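Penska Scalloped Headboard Bed, a long-term review

I should say first that I didn't set out to buy a green bed. We had a perfectly decent plain metal frame that came with us through two apartments, and if it hadn't developed a squeak that woke the whole house every time somebody rolled over, I'd probably still be sleeping on it. But squeak it did, and so one rainy evening I ended up on the Prellside website with a cup of tea, and there was the Penska with that wavy headboard, and I'm afraid that was that.

It took me 13 nights to press the button. Part of the trouble was the price, which was 400 more than I'd promised myself I would spend, and part of it was my brother-in-law Joris Nijs telling me that an upholstered headboard in a pale color is asking for trouble. He has three boys and a dog, so I understand where he's coming from. I bought it anyway, in July, when they had free delivery on.

The delivery itself was fine. Two big flat boxes and one enormous awkward one for the headboard, which came wrapped in so much padding that we had enough left over to move my mother's china cabinet. Putting it together took most of a morning. The instructions are pictures only, and step 2 shows the side rails the wrong way around (or at least it did in mine), so do lay everything out on the floor and have a good look before you tighten anything. Once I'd worked that out it went together nicely, and the bolts have stayed snug ever since. No squeaks! I can't tell you what a relief that is.

Now, the headboard, since it's what everybody asks about. The green is paler than I expected from the website, a soft, quiet sort of color that sits well with white bedding. I was worried that the scalloped top would look like something from a little girl's room, but it's a gentle wave and it doesn't shout. It's soft to lean on as well. I read in bed every night of my life, and with my old frame I needed three pillows behind me and still woke up with a stiff neck. With this one I prop a single gray sleeping pillow upright and settle in quite happily. 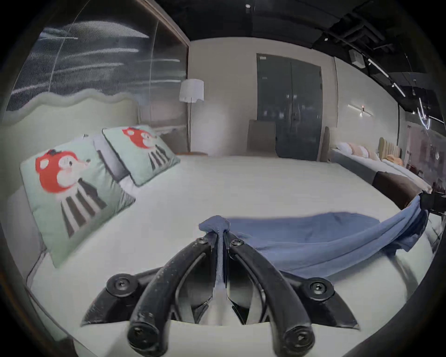 The other thing I've enjoyed is how easy it is to dress. A smooth white sheet and a couple of cushions and it looks finished, even on mornings when I'm running late. Mine are the square ones from Kaewmanee, pale mint with dark gray piping, and yes, they have a cartoon character on them, a cheerful round red-orange head and a black and white striped body. My daughter picked them out and I pretended to be doubtful for at least an hour. They happen to match the headboard so well that visitors think they came as a set. The piping has kept its shape through a good number of washes, and I'd buy them again.

Cleaning is where Joris has half a point. Dust does settle in the dips of the wave, and a cloth on its own tends to push it along and leave it in the low spots. I bought a little Nedis handheld vacuum for the car and have since stolen it for the bedroom, and a quick pass every couple of weeks keeps things tidy. I did spill tea down the left side in the first month (of course I did). I dabbed it with cool water and a drop of dish soap, left it alone overnight, and I honestly have to hunt for the place now. I wouldn't want to try my luck with red wine.

A few grumbles, to be fair to anyone who is still deciding. The spare bolts come in a tiny bag with no label, and I've already lost mine. The gap between the headboard and the mattress is wider than I'd like, so a phone or a bookmark will find its way down there sooner or later, and then you're on your knees with a flashlight. And the headboard is heavy. If you like to rearrange your bedroom every spring, as my sister does, you'll want a second pair of hands and some felt pads under the legs.

The product page had over 3,000 reviews when I was dithering, and I read far too many of them. Plenty of people complained that the fabric pilled where their heads rested. Mine hasn't so far, though I'm one person who sits fairly still, and a couple of restless sleepers may do worse. I'll come back and add a note if it changes.

Would I buy it again? I would, and I'd skip most of the dithering. If they ever bring out a matching bench for the foot of the bed I'll be in trouble. I've measured for one already.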